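Tidy-Up Project: progress report to the Montoya fund
2024-09-26
From: Lovely Salazar, Wellovley
To: Trinidad Saludo

Hi Trinidad,

You asked for the plain version this time, without the slides, so I'm writing it the way I'd tell you over lunch. The short answer to your question (can it tidy a desk yet?) is: it can tidy part of a desk, slowly, if we set the desk up kindly. I'm happier about that than it probably sounds!

What we said we'd do

The plan we agreed in July had one household chore and one shop-floor chore in it. The household one was clearing a desk, meaning pens back in the cup and the cup back where it lives. The shop-floor one was putting loose parts into a bin at a packing station, which we're doing with the people at Tolow. Both are jobs that a bored ten-year-old can do while talking about something else, and both have been eating our evenings.

Where the desk chore stands

We've logged 2847 attempts since the start of the grant. An attempt is one instruction and one try at it, so "move the cup" counts as one, and so does "put the marker in the cup." Of those, 1737 ended the way we wanted with no human hand involved. I know that number looks a bit sad written down. It mixes the easy instructions with the hard ones though, and it includes the first weeks, when we were still arguing about grip force and Arlindo was rewriting the logger every other day.

Moving the cup is the part I'd show to a visitor. The gripper takes it by the top, picks it up with whatever is inside, and carries it to another square of the table. We taped the table into big squares in blue so that Sơn and I could both say "one square over" and mean the same thing, and it has saved us so many silly conversations. It also makes it easy to score where the cup was put down.
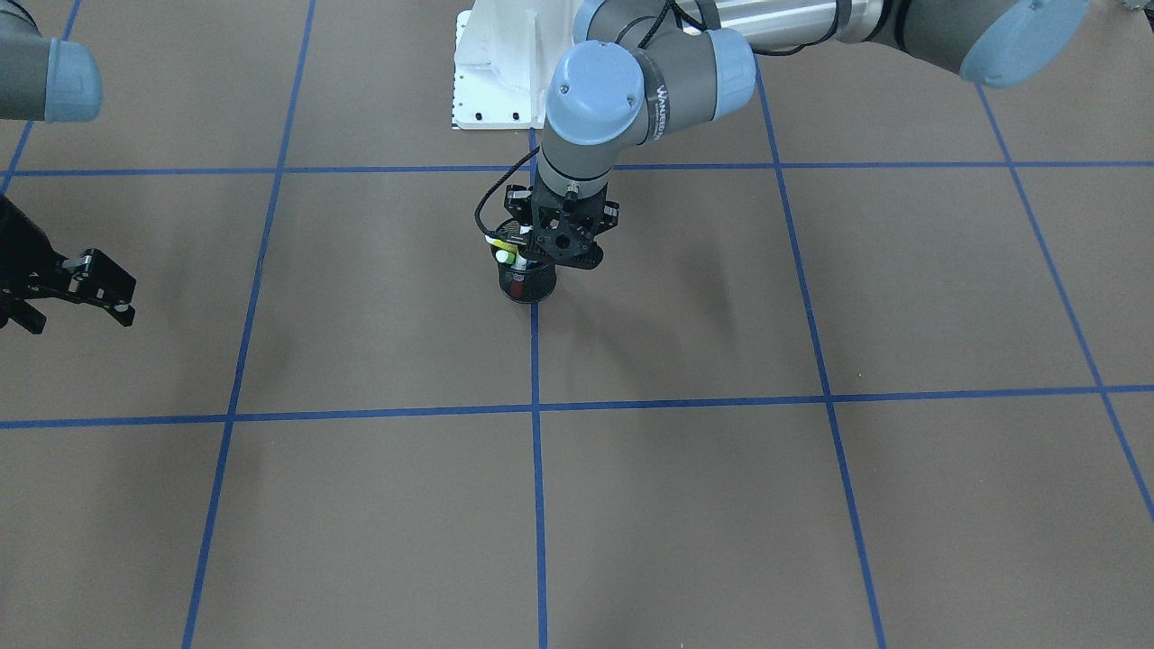

What goes wrong with the cup

Mostly height. If the arm lets go a little early the cup drops, and a cup full of markers doesn't always land politely. If it lets go late, it pushes down into the table and the arm stops itself, and then somebody has to walk over and clear the fault. Elango has been working on a softer release, where the arm feels for the table before it opens. It's slower, but we've had far fewer stops with it and I'd like to keep it.

The other trouble is a full cup versus a nearly empty one. People adjust for that without thinking. Our setup treats them as the same cup, which is fine for carrying and not so fine when it swings one over quickly. For now we just carry everything at the slow speed.

Markers into the cup

Now the hard one. A marker lying flat has to be picked up, turned upright, and lowered into an opening that isn't much bigger than the gripper would like, with other markers already leaning about in there. We do it one marker at a time. Picking up is decent. Turning upright is decent too, as long as the marker was gripped near the middle, and putting it in is where most of our failures live. The new one catches on the rim, or on a marker that's leaning the wrong way, and then it either slides in by luck or ends up on the table again.

Sơn tried starting with just a couple of markers in the cup and one left out on the paper, which gave us a cleaner picture of what was failing. I'd been piling in too many too soon (my fault, I was impatient). We've kept to small numbers since then, and we vary where the loose marker lies and which way it points. A marker lying across a tape line was a problem for the vision side at first – the edge of the tape got mistaken for the edge of the marker – and that one is mostly behind us now. 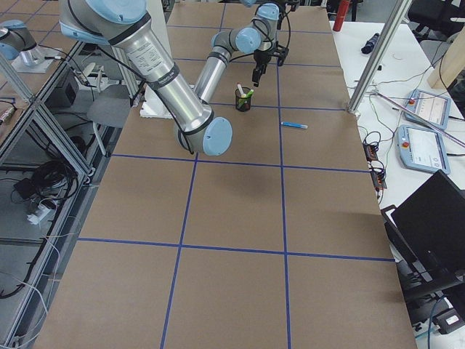
The packing station at Tolow

Less to tell here, and I'd sooner say so than pad it out. We got our first visit in and recorded 1131 picks done by their own staff, by hand, so we'd know what good looks like before we tried anything ourselves. Good looks very fast. Their people grab two or three parts at once and sort them in the palm on the way to the bin, and we have nothing that does that. I don't expect to have it by the end of this grant either. What we might manage is the dull end of the job, single parts of one kind, overnight.

Money and time

We're on budget apart from gripper pads, which wear out faster than I guessed. I'd like to move 500 dollars from travel to spares if you're okay with that. The second Tolow visit slipped and will be a short one, so travel can stand it.

What's next

Elango's softer release goes in for everything, not just the cup. Arlindo will rescore the early attempts so that the totals can be split by instruction, and you'll get that table as soon as I do. Sơn and I are going to try longer instructions, where the arm does the whole desk without one of us prompting each step. I think it'll be ugly for a while.

One question back to you: the folks at Umholm asked whether they could see the attempt logs. I've no objection, but it's your fund's call, so let me know and I'll answer them.

Lovely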